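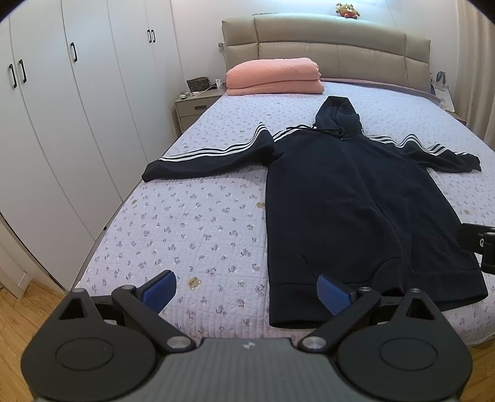 Search this site Search

The hoodie problem, and how to fold your way out of it

Reading time: 5 minutes

Print this page | E-mail this article

I love a hoodie. I own more of them than any grown adult needs, and through the dark end of winter I more or less live in them. But my word, they are awkward things to put away! A T-shirt lies down and does as it's told. A pair of jeans folds in half and practically stands up by itself. A hooded top with a zip has a lump at one end, a metal track up the middle, two long arms, two strings and a pair of pockets that are nearly always hiding a tissue, and it has to be persuaded.

For years I didn't bother. Mine went on the back of a chair, then on top of the one already on the back of the chair, until the whole lot slid off at 1435 one February afternoon, in the middle of a phone call I was trying to sound professional on. I hung up, carried the heap to the bedroom and decided I'd learn to do this properly. I have been slightly obsessed ever since.

The bed is the best table in the house

Everything I've learned starts with using the bed. People fold clothes on their knees, against their chest, on the arm of the sofa with the telly on, and then wonder why the sleeves escape. A made bed is wide enough to take a grown-up's top with both arms stretched right out, and it's soft, so nothing skids about the way it does on a polished table. The only drawback is the height. If yours is a low one, kneel beside it, because bending over for a full basket of washing will have your back complaining by the fourth jumper.

Make the bed first, though. I resisted this, as it felt like a job invented to delay the other job, but folding on a rumpled duvet is hopeless. You smooth the top and the duvet wrinkles it straight back up again. A quilted bedspread is my favourite surface of all. It has just enough grip to hold a cuff where you've put it, and if yours is stitched in a grid (mine is, and I bless the person who designed it) you have a ready-made set of straight lines. Set the hem along one row of stitching and the zip along another and you are square before you've folded a thing.

Colour helps too. A navy or black hoodie on a pale cover shows you its whole outline, so you can spot a twisted sleeve from the doorway. Dark on dark is a guessing game. I used to have a charcoal throw, a lovely thing called the Skimska, and I once folded a black zip-up on it with one arm still inside out and didn't find out until I was late for a train.

Face up or face down?

This is where folders fall out with each other, and I enjoy it enormously. The shop method is face down: lay it on its front, bring the sides in to the back, fold up, turn over, and you get a smooth front panel on show. It's beautiful on a shelf, and for a crew-neck sweatshirt I'd do nothing else.

For a zip-up I start face up, every time. You can see the zip, for one thing, and the zip decides everything. Do it up all the way, or very nearly. An open one lets the two fronts wander off in different directions, and you end up with a parcel that's fat on one side and flat on the other. With it closed, you have a centre line running from neck to hem, and all you need to do is keep it straight. Run your palm down it, from the neck to the ribbing. It takes a second and is oddly satisfying.

Then the arms. Pull them straight out to the sides, right to the cuffs, and let them lie there a moment. It looks faintly ridiculous, like somebody having a lie-down after a big lunch, but it's the only way to check them. If your hoodie has stripes down the sleeves, you're in luck: stripes are the best twist detector going. When they run clean from shoulder to cuff the sleeve is lying true. If they corkscrew off underneath at the elbow, give the cuff a half turn and try again. I've become so fond of this trick that I now look at striped sleeves in shops and think how easy they'd be to live with.

Pockets next. Pat them! Front pockets hold a bulge even when they're empty, as the bags inside bunch up in the wash, so slide a hand in and flatten them towards the side seams. While you're there you will find the tissue, or the bus ticket, or in my case a whole conker that had been through at least two washes and come out gleaming.

The hood itself

Right, the lump. There are two schools of thought here, and I've been a paid-up member of both.

The first is the flat hood. Lay it out above the neck, pull it gently into shape, tuck the drawstrings inside so they don't dangle, and fold the whole hood down over the chest. Fold the sleeves in across the body, one over the other, bring the sides in a little if it's a wide one, then fold up from the hem into thirds. It gives you a neat rectangle, a bit thicker at the top, that sits happily on a shelf with its friends.

The second is the pocket hood, and it's the one that makes guests gasp (my guests are easily pleased). Leave the hood out at the top. Fold the sleeves in, fold the sides in until the body is the same width as the hood, then roll up from the hem as tightly as you can. When you reach the neck, turn the hood back over the roll like the flap of a pillowcase and tuck everything inside. What you get is a fat, friendly bundle that won't come undone if you throw it across the room. I've tested this thoroughly.

For thick, fleecy tops I prefer the flat hood at home, where they can breathe and I can see which is which, and the pocket hood for travelling. A bundle doubles as a pillow on a coach, and it doesn't unfurl when you're rummaging beneath it for your socks.

Where they go afterwards

Hanging is the obvious question. You can, of course, but a heavy hoodie on a thin hanger grows two little horns at the shoulders, and the weight of the hood drags the neck backwards over time. If you've only got a rail, use a wide hanger and do the zip up halfway to share the load. Otherwise, give them a shelf or a deep drawer.

I stand mine on end in the drawer, spines up, like books. I had tried stacking, and the one I wanted was at the bottom without fail. A drawer divider keeps them from slumping once you've taken one out. I bought mine from a small range called Flavbridge, a plain springy thing that wedges itself between the front and the back, and it's still holding firm. Before that I used a shoebox lid, and the shoebox lid was fine.

If drawer space is short, the foot of the bed will do. I mean it! A folded blanket looks at home up by the headboard, so there's no reason a folded hoodie can't sit on the bed as well, ready for the first cold walk to the kettle. In a child's room it's the kindest place to put one. Small people will wear what they can reach, and a top tucked beside the favourite bear gets put on with far less argument than one fetched from a wardrobe.

A word about washing

Folding can only do so much with a top that has come out of the machine in a sulk. Zip it up before it goes in, turn it inside out, and tie the drawstrings in a loose bow so that one doesn't vanish into the hem of the hood. (If it has vanished, fasten a safety pin to the end and work it round by feel. Put the radio on, you'll be there a while.) Wash at 30 and skip the softener on anything fleecy, as it flattens the pile.

Dry it flat if you possibly can, or over two rails of an airer with the hood opened out. The hood is always last to dry, being double thickness, and a hood folded away damp will smell of pond by morning. Pinch the seam where it joins the neck. If that feels cool, leave it another few hours.

I asked for my big woven basket, a Retent, as a birthday present, and was teased for it. I now carry the dry things to the bed in it, tip the lot out and do the hoodies first while I'm still keen. Socks are last. Socks can wait until tomorrow, and in this house they usually do.

Print this page | E-mail this article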